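Skondham Simulation Lab – Call for Student Participants, Household Tasks Team

Skondham is looking for students to join its household robotics project for the September term. The project is run as a student club with a weekly class attached. Members drive a simulated two-arm robot through ordinary jobs in a simulated home, record the runs, label them, and help prepare our entry for the Llewellyn student competition.

No robot hardware is needed. All of the work is done in software, in our lab or from home.

What the project is

The team is building a library of recorded household tasks. A member sits at a workstation, takes control of the robot's two arms, and carries out a written task from start to finish. The recording is then checked, cut into steps and described in plain English. A second member reviews it. Recordings that pass go into the library, and the library is what our coding group uses to train and test its programs.

Our target for the term is 500 accepted recordings. A rejected recording does not count toward the target, but it is kept and labeled, since the coding group uses those too.

The tasks fall into two groups. Moving tasks have the robot travel from one part of the home to another, through doorways and past furniture and walls. Handling tasks have it work at a counter or table with one or both grippers. New members start with moving tasks. They are slower to learn than most people expect, mainly because the view from the robot is often tilted and a good part of it may be taken up by the robot's own arms.

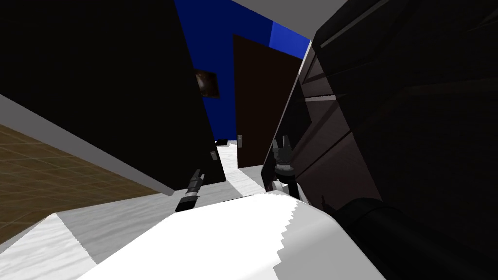 Every participant learns to work from more than one view. You will be asked to say which arm is left and which is right, where the nearest doorway is, and whether there is clearance on both sides, using only what is on the screen. We practice this in the first two class meetings and come back to it through the term.

The software we use is called Gundier. It was written by earlier members of the club and is maintained by the coding group. It handles the controls, the recording and the labeling in one program. You do not need to have seen it before. A license key is issued to each participant on joining, and it stays valid until the end of the term.

Who we are looking for

There are 27 places this term, split across three roles. You may list a first and second choice on the form.

Operators drive the robot and make the recordings. This is the largest group. You need steady hands, patience with repeated attempts, and the willingness to throw out a run and start over. Experience with a game controller helps but is not required.

Labelers watch finished recordings and write down what happens in each step. You need clear written English and close attention to detail. Labelers write what is on the screen and leave out guesses. A good part of the training for this role is learning to write "an object" when it is not clear what the object is.

Coders work on Gundier itself and on the programs that learn from the recordings. You need to be comfortable in Python and able to read other people's code. Please do not apply for this role if you are just starting out with programming – the operator role is a better way in, and members can change roles at midterm.

Requirements for all roles:

Enrolled as a student, full time or part time, for the whole of the term
Able to attend the weekly class meeting in person
Able to give four hours a week outside the class
Own a laptop, or able to book time on the lab workstations
Willing to have your recordings and labels reviewed and corrected by other members 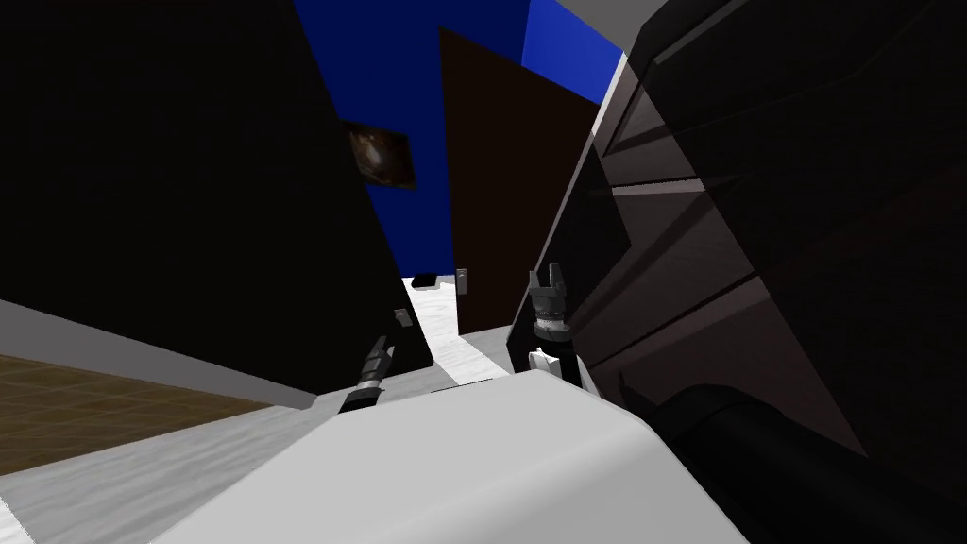 Time and schedule

The class meets once a week from 4:30 p.m. to 6:00 p.m. in the lab. The first half is instruction. The second half is supervised practice at the workstations. The lab stays open until 9:00 p.m. on class days for anyone who wants to continue.

Each operator completes 40 training runs before making recordings for the library. Most members finish these in the first three or four weeks. Training runs may be done at home. They are checked automatically for collisions and by hand for everything else.

Labelers complete a shorter training set and then work in pairs. Coders are given a small repair task in Gundier and join the main work when it has been accepted.

The competition entry is frozen two weeks before the end of term. After that point the coding group makes no changes and the rest of the team writes the report.

What the work is like

Applicants sometimes ask for a plain account of a normal session, so here is one. You sign in, open Gundier and pick up the next task on the list. You read the task twice. You load the home, check that both grippers respond, and begin. If you are on a moving task you will spend a lot of the time making small corrections to the robot's heading near doors and wall edges. When you finish, you play the recording back and fill in a short form. Then you take the next one.

An operator with some practice makes four to six recordings in an hour. On a bad day it may be one or two. We do not rank members by speed and there is no minimum beyond your weekly hours.

Doors cause the most rejected runs. The arms reach out ahead of the body, and it is easy to judge the body's path correctly and still catch a wrist on the edge of a door. The written guide has a chapter on this and we ask all operators to read it before their first run.
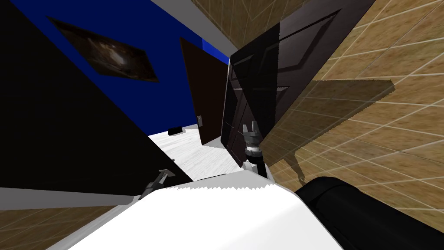
Page last changed: September. Changes: lab hours corrected, stipend section added.

Stipend and credit

Participation is unpaid for the first half of the term. Members who have completed their training and attended the class regularly receive a stipend of $30 a week in the second half, paid by Skirent, the project's sponsor. Skirent does not choose the participants and does not see applications.

Students who want course credit in place of the stipend should say so on the form. You cannot receive both. Credit students write a short paper on one part of the project, and the topic must be agreed with the instructor by midterm.

Travel to the Llewellyn competition is covered for members on the traveling team. Places on that team are offered after the entry is frozen, and all three roles are represented.

Handling tasks

Operators who have passed their moving tasks go on to handling tasks. These take place close up, with the gripper low over a work surface, and call for a different kind of control. The fingers have to come down on either side of the object without pushing it, and the space on each side is often small.

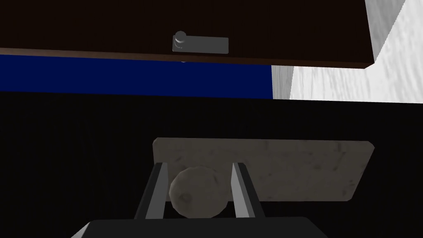

The written task says what to pick up and where it should end up. It does not say how. Part of the value of the library is that different operators approach the same object in different ways, so we ask members not to copy each other's method. If the first approach is poor, back away and try again in the same recording. A recording with a second attempt in it is accepted as long as the task is finished and the labels are correct.

Operators on handling tasks meet with the labelers once every two weeks. The two groups go over recordings where the operator and the labeler described the same step differently, and agree on the wording to use from then on. The agreed wording is added to the guide.

How to apply

Fill in the application form at the lab desk or on the club page. The form asks for:

Your name, program and year
First and second choice of role
The hours you are normally free
A short paragraph on why you want to take part
For coders, a link to or a printout of something you have written

No letters of recommendation are needed. Applicants for the operator role are invited to a 20-minute trial at a workstation. The trial is used to place you in a training group, and no preparation is required. Applicants for the labeler role are given a short recording to describe.

We reply to every application by email. If the role you want is full, you will be offered your second choice or a place on the waiting list. Places usually open up in the first two weeks of term, so please tell us if you would like to stay on the list after classes begin.

Questions about access, equipment or scheduling can be left at the lab desk, open from 10:00 a.m. on weekdays. The workstations have adjustable desks, and the controls in Gundier can be set up for one-handed use. Let us know on the form if you need either of these for the trial.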